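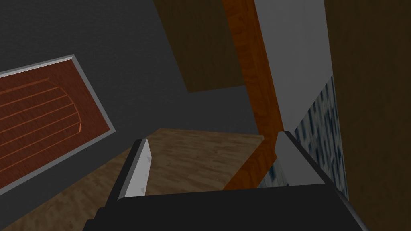 Frota's gripper in the practice house, fingers open.

So there I was in the computer lab at Kadthorpe Secondary, eating dry cereal out of the box, and Benedita Garcia was yelling at a vase.

We think it was a vase. The Votbridge organizers don't label anything in the practice houses, they just hand you a Skuma file and tell you your robot has 11 minutes to tidy it. Xóchitl said bottle. Ott Sproģis said bowling pin, and kept saying bowling pin long after it had stopped being funny, and then it got funny again.

"Go forward," Benedita told the screen. "You're right there! Go forward!"

"She can't hear you," I said.

"She can hear me a bit."

I should explain that I was only on the team for the writing. Mr. Venckus needed somebody to keep the logbook, I needed an activity on my transcript that wasn't lying on the couch, and back in September he'd promised me I would never have to touch the code. By March I was touching the code. I'd written one function, it was called back_up_a_little, and it made the robot back up a little. I was ridiculously proud of it (my mum had a printout on the fridge, between the dentist magnet and the hockey schedule).

Anyway, the vase. Frota would roll up to it beautifully, arm out, fingers wide, everything lovely, and then she'd stop and think. You could watch the numbers going by in the side window while she thought. Ott had a theory that she was measuring the same thing over and over and getting a different answer every time, which he said was also how his dad built the deck.
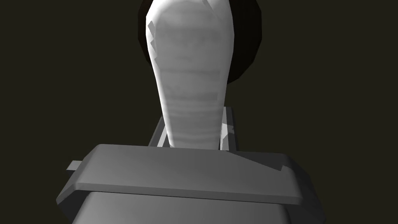
And the thing is, I knew how she felt! I'd spent most of grade ten that way, an inch from saying something to somebody and running the numbers again. I didn't put that in the logbook. I put "attempt 134, hesitation before grasp, see Ott."

"What if we let her be wrong?" Xóchitl said. She was lying on the floor under the whiteboard with her toque over her eyes, and I'd thought she was asleep. "She keeps waiting till she's sure. Make her need less sure."

"She'll knock it over," said Benedita.

"Then she knocks it over. Then your function," and she pointed at me without lifting the toque, "backs her up a little, and she goes again."

I can't tell you what it's like to hear your function referred to in conversation. I put the cereal down.

Ott changed one line. It took him longer to find the file than to change it. Benedita wouldn't let him press enter, she wanted to do it herself, and then she made us all stand up, even Xóchitl, like it was the anthem.

Well, she knocked it over. It went rolling off somewhere into the dark and Benedita made a noise I'd only ever heard from a kettle. But Frota backed up a little. She did! She backed up, opened her fingers, turned around and started looking for it, with no fuss at all, as if dropping things was just part of the job.

"Where's she going?" said Ott.

"I don't know," I said. "Leave her."

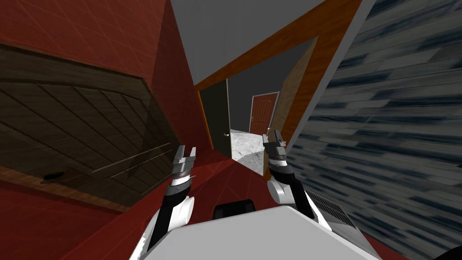

Both arms up, and the hallway through the door.

We all leaned in so close our heads bumped. Mr. Venckus came by with his coat on and his keys out to tell us the building was closing, and then he saw the screen and sat down on a desk and forgot to say it.

"What's she after?" he asked.

"Bowling pin," said all four of us, and Benedita reached over and took a handful of my cereal.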